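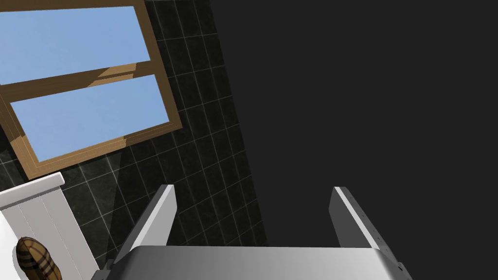
Zweifingergreifer in der Draufsicht (Rendering)

Häufige Fragen: Bergbahn, Gästekarte und Anreise Trostasmont
Stand: Oktober 2026

Wo befindet sich die Talstation?
Die Talstation liegt am südlichen Ortsrand von Astska, oberhalb der Sägewerkstraße. Vom Bahnhof Astska führt ein beschilderter Fußweg bis zum Kassengebäude. Der Weg ist asphaltiert, weist im letzten Abschnitt jedoch eine deutliche Steigung auf. Mit Gepäck empfiehlt sich der Zubringerbus der Firma Ostermann, der auf die Ankunftszeiten der Regionalzüge abgestimmt ist.

Wie hoch liegt die Bergstation?
Die Bergstation liegt auf 2.000 Metern. Bis zum Gipfel des Trostasmont sind zusätzlich 227 Höhenmeter zu Fuß zurückzulegen. Der Gipfelweg ist als mittelschwer eingestuft und nur bei trockenen Verhältnissen mit Kindern zu empfehlen. Trekkingstöcke können an der Talstation entliehen werden, Bergschuhe nicht.

Welche Fahrkarten werden angeboten?
Erhältlich sind Einzelfahrt, Berg- und Talfahrt sowie die Mehrtageskarte. Die Mehrtageskarte gilt an aufeinanderfolgenden Kalendertagen ab der ersten Entwertung. Eine Unterbrechung ist nicht möglich. Bei witterungsbedingter Einstellung des Betriebs verlängert sich die Gültigkeit um die ausgefallenen Tage, sofern der Ausfall mindestens einen halben Betriebstag umfasst.

Ist die Bahn in der Gästekarte enthalten?
Die Gästekarte wird von allen meldepflichtigen Unterkünften in Astska bei der Anreise ausgestellt. Sie berechtigt zur kostenlosen Nutzung der Ortsbusse und zu einer ermäßigten Berg- und Talfahrt je Aufenthalt. Die Ermäßigung wird ausschließlich an der Kasse gewährt und ist nicht mit Gruppentarifen kombinierbar. Tagesgäste erhalten keine Gästekarte.

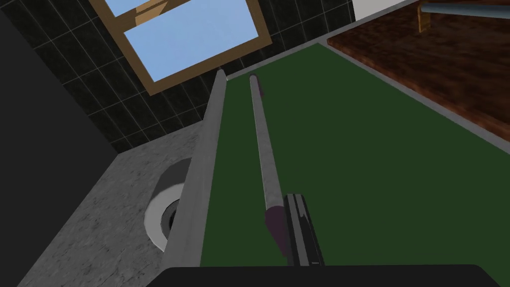
Grafik: Zotis

Wann findet die Revision statt?
Die Herbstrevision beginnt nach dem letzten Betriebstag der Sommersaison. Der genaue Zeitraum wird jeweils im September veröffentlicht und an beiden Stationen ausgehängt. Während der Revision verkehrt der Zubringerbus nach dem eingeschränkten Fahrplan. Das Restaurant in der Bergstation bleibt in dieser Zeit geschlossen.

Gibt es Parkplätze?
An der Talstation stehen 100 gebührenpflichtige Stellplätze zur Verfügung. Eine Reservierung ist nicht vorgesehen. Bei Vollbelegung wird auf den Parkplatz am Schwimmbad verwiesen, von dort verkehrt der Zubringerbus. Wohnmobile dürfen an der Talstation tagsüber abgestellt werden; Übernachten ist nicht gestattet. Der nächstgelegene Campingplatz befindet sich am Ostufer des Stausees.

Können Fahrräder mitgenommen werden?
Fahrräder werden gegen Aufpreis befördert, ausgenommen bei starkem Wind. Je Kabine ist ein Rad zulässig. Es wird vor dem Einstieg mit dem Vorderrad in den Klemmhalter an der Außenseite eingesetzt. Der Halter muss dazu vollständig geöffnet sein, also mit zwei frei auseinanderstehenden Backen, vergleichbar den beiden Fingern des Greifers im Bild, zwischen denen sich nichts befindet. Erst danach wird das Rad eingeschoben und der Hebel bis zum Anschlag umgelegt. Lastenräder und Anhänger sind von der Beförderung ausgeschlossen.
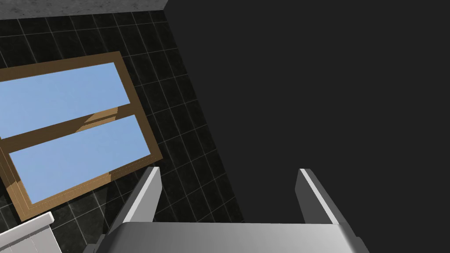 Gruppen werden nach vorheriger Anmeldung bevorzugt abgefertigt. Die Anmeldung erfolgt über das Formular von Zotis und muss spätestens am Vortag bestätigt sein. Bei nahezu 100 Personen ist eine Aufteilung auf zwei Abfahrtszeiten erforderlich. Für den Wartebereich gilt: In der Mitte bleibt eine breite Gasse frei, die Gruppe stellt sich links und rechts davon auf, so wie die zwei Finger auf der Abbildung mit weitem Abstand zueinander stehen. Die Gasse dient dem Personal und Fahrgästen mit Rollstuhl als Durchgang. Die Gruppenleitung löst die Fahrkarten gesammelt an der Kasse.

Ist die Anlage barrierefrei?
Beide Stationen sind stufenlos erreichbar. Die Kabinen werden auf Wunsch für den Einstieg angehalten. Der Panoramaweg ist bis zur ersten Aussichtsplattform mit dem Rollstuhl befahrbar, der weitere Verlauf ist geschottert.

Dürfen Hunde mitfahren?
Hunde sind an der Leine zugelassen. In den Kabinen besteht Maulkorbpflicht. Für Assistenzhunde gilt diese Regelung nicht.

Wo werden Fundsachen abgegeben?
Fundsachen werden an der Kasse der Talstation aufbewahrt und nach Saisonende an das Fundbüro Astska übergeben.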